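Skellness Color Words

README for the color word list, release 9

A table of the words people use for colors when they describe ordinary household goods in English. The text comes from small ads and lost-property slips posted in and near Skellness. There are 2910 entries and 264 different color words or phrases. Entries from before 2000 were typed from paper; the rest were copied from text files.

Files

entries.csv: one line per ad or slip, with the color phrase pulled out
words.csv: one line per color word, with spelling variants and a basic group
groups.txt: the basic groups and what went into each
CHANGES.txt

Columns in entries.csv

id: running number, never reused
source: ad or slip
item: the thing being described, in the writer's own words
phrase: the full color phrase as written
head: the main color word, lower case
modifier: light, dark, bright, pale, dirty and so on, blank if none
group: the basic group, taken from words.csv
checked: yes or no

Spelling in the phrase column is left alone, so you will find "turqoise" and "turquois" as well as "turquoise". The head column is corrected. If you only want clean words, use head and ignore phrase.

How the groups were made

Salim Kariuki did the first sort by hand, and the Lorkex word tool was used afterward to find entries he had put in two places. Where the two disagreed, his choice was kept. Metals got their own group in release 7. Before that, silver sat under gray and gold sat under yellow, and old results made with those releases will not match.

Transparent things are a weak spot. Writers say "clear" for glass with no color and also for colored plastic you can see through. "Clear" is now stored as a modifier when another color word follows it, and as a head word when it stands alone.

Blue and green

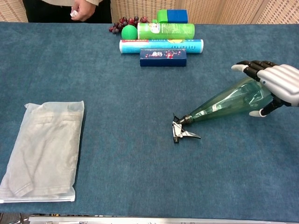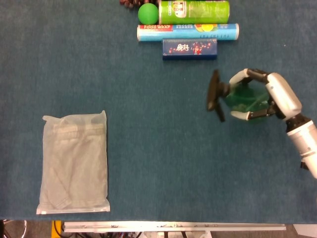 Most of the mail we get concerns the line between blue and green. The list has "teal" under green and "turquoise" under blue, following what the Trunier paint cards did when the work started. It is not a good rule. The cloth on the table is a fair test: we would write it up as teal-blue, which gives head "blue" and modifier "teal" and puts it in the blue group, while a writer who put down plain "teal" would send the same cloth to green. The ball and the can next to it in the second picture give no trouble, and both go in as green. The spray bottle in the first would be "clear green", with "clear" as the modifier. If you need blue and green kept apart, filter on phrase and make your own cut.

Known problems

Slips are shorter than ads and use fewer modifiers. Don't compare the two without splitting on source.

Furniture is overrepresented, so brown is too.

"Natural" has been left without a group. It covers wood, wicker, undyed wool and at least one candle.

The August batch has not been checked and is marked "no" throughout.

Use

Free to use and change. Please name the list and the release number. Corrections should give the id and the column.

Last updated: August

Related lists
Ndung'u Fabric Names
Skellness Lost Property Slips, Plain Text
Words for Patterns: Stripes, Checks and Spots

This site uses cookies to remember your settings. Accept | Manage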